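Notes for Unit 4: Reading Training Claims
Endurance Coaching, Level 1 course handout
Euan Cruickshank, revised 7/31/22

Before we start: I am going to be hard on some things you may like. If you coach with heart rate zones, or a threshold chart, or a plan you got from a former coach and never questioned, you may find yourself arguing with me by page two. Good. Bring the argument to the session and bring whatever evidence you have.

4.1 Where the zones come from

Most runners meet heart rate zones through a watch. The watch asks for an age, works out a maximum, and slices that maximum into five bands with friendly colors. The usual way to get the maximum is to subtract age from 220. That rule describes a trend across a lot of people. It was never a measurement of the person wearing the watch, and two healthy runners of the same age can have true maximums that sit far apart.

So the first band edge is wrong, and every edge after it is wrong in the same direction. A runner with a naturally high maximum gets told that an easy jog is hard work. A runner with a low one gets told to push through what should be a rest run. Both of them blame themselves.

Ask these when an athlete shows you a zone chart:
Was the maximum measured or calculated?
If it was measured, how, and how long ago?
Was it measured running? Cycling numbers often come out lower.
Who drew the band edges, and what changes in the body at that edge?

I have yet to get a good answer to the last one from anybody selling a chart.
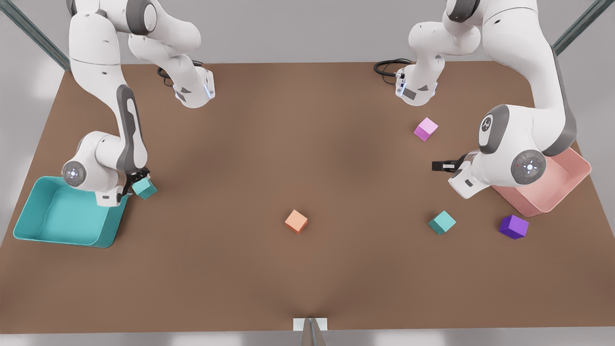 Fig. 4.1. Simulated tabletop, two white robot arms on the far side.

4.2 The wrist problem

Optical sensors at the wrist do fairly well at steady effort and badly when effort changes fast. Cold hands, a loose strap and a hard arm swing all make it worse. There is also cadence lock, where the sensor picks up the beat of the stride and reports that as the pulse. If an athlete's easy run shows a flat line at 170 or so and they tell you they were chatting the whole way, believe the chatting.

A chest strap is better. It still drops out when it is dry at the start of a run, and a surprising number of "spikes" in the first mile are just that. Look at the whole trace before you say anything to the runner about fitness.

4.3 A worked case: the Holtetti plan

The Holtetti plan has been passed around our clubs for a few seasons. It promises a faster 10K in 12 weeks with no run above zone 2 until week nine. The leaflet says it was tested on 30 runners and that they improved. I wrote and asked for the details. What came back was a page and a half.

Things missing from that page and a half:
Any comparison group
What the runners were doing before they began
How many quit, and why
Whether the before and after races were on the same course

The second of these matters most to me. Take a group of people who run twice a week, get them out five times a week, and they will get faster on nearly any plan you can write. You could have them run in costume. Seo-ah Koo, who teaches Unit 6, thinks I am unfair here, and her point is worth recording: the plan does keep beginners from racing every training run, and that alone may be worth the price of the leaflet. I agree with that much. I don't agree that it tells us anything about zone 2.

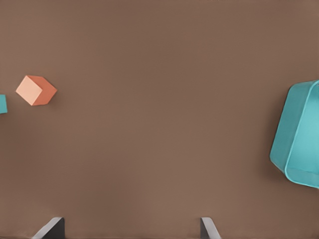 Unit 4 – page 3

4.4 Big numbers

Mavus, the training log app several of you use, has a chart of 2,246 users showing that those who log more easy miles race faster. The number is large and people are impressed by it. But a large sample doesn't fix a bad question. People who race faster tend to have run for more years and to get hurt less, and they can carry more miles of every kind. Their easy miles may be a result of being good. The chart can't tell you which way it goes, and neither can I.

You will also notice that the users picked their own label for "easy." Ask three of your athletes to define it and see what you get.

4.5 What I would do instead

I'm wary of this heading, as I have less proof for my own habits than I would like. Still, you have to coach on Monday nights or whenever your group meets, so take the following as working practice.

Use talk as the main guide for easy running. Full sentences, no gasping between them. It costs nothing and it adjusts itself for heat, hills and a bad night's sleep.

Use a repeatable session as a check. Mine is 6 x 600 meters on the track, same rest every time, run at an effort the athlete could hold for one or two more. Write down the splits and how it felt. Repeat once a month, no more.
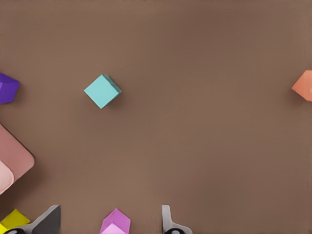 If the splits get quicker and the notes say the same thing or better, leave the training alone. If the splits hold but the notes get grim, cut something for a week and look again. One bad session means very little. I have seen coaches tear up a season's plan over a windy evening – I have done it myself, in a November, and the athlete was right to be annoyed.

Heart rate can sit beside all this as a third opinion. Compare the runner with the same runner, over months, on the same device. Don't compare them with a teammate.

4.6 Before the next session

Find one training claim from a magazine, an app or another coach. Write down what was measured, on whom, against what, and who makes money if you believe it. Half a page is enough. Those of you using the Dolix strap might try the claim printed inside the box lid.

Reading for Unit 5 is the section on recovery, up to the table on sleep. Skip the table for now. I have questions about it.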